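Week 2: Why your sourdough starter sulks

OK, so last time I promised we'd get into feeding schedules, and I ran out of time talking about flour. Sorry! A starter is yeast and bacteria living together in wet flour, and the two don't want quite the same things. Keep it cool and stiff and you'll usually get more vinegar tang. Warm and runny leans milder, more like yogurt.
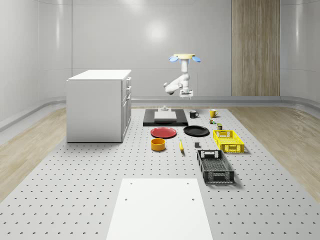
Temperature matters more than people think, by the way. My kitchen in Wurville gets chilly in November, and a starter that doubled by lunch all summer can take 24 hours — don't throw it out! Give it a warmer shelf and a bit of whole rye.

For next class, feed yours at the same time every day and write down how high it climbs (a rubber band on the jar works great). Ming-te Chang has spare starter if yours has gone moldy.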